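Flu jabs and the message going round

9/28/18

Quick one from the Gukelthorpe health group before the October mailing goes out. Several of you have forwarded me the same message, the one saying the flu jab "gives you the flu" and that a surgery over in Livov has stopped doing it. Asked Hatice Şimşekoğlu, our practice nurse. Her answer: no. The injected vaccine has no live virus in it so it can't give you flu. Sore arm, yes. Bit achey for a day or 2, quite possibly. And the Livov surgery is still booking people in, I rang them myself.

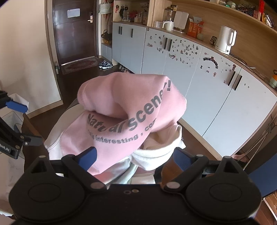
The other bit, about garlic and onions by the bed doing the same job. Sorry, no. Eat them by all means.

Clinics are at the Sallico Rooms, doors from 6 in the evening for those who work. We had over 700 through last year and the queue was out past the bins, so please book. Reception has the list. If you're 65 and up, pregnant, or have asthma or diabetes, you should of had a letter by now. If not, ring. Doğukan Bozkurt is doing lifts again, 89 names on his sheet allready so get in early. Pick-up is outside Kahraman the chemist.

If you get sent the message again please don't pass it on, even with a "is this true??" on top. Send it to me or ask Hatice.

Dates for the clinics on the back page.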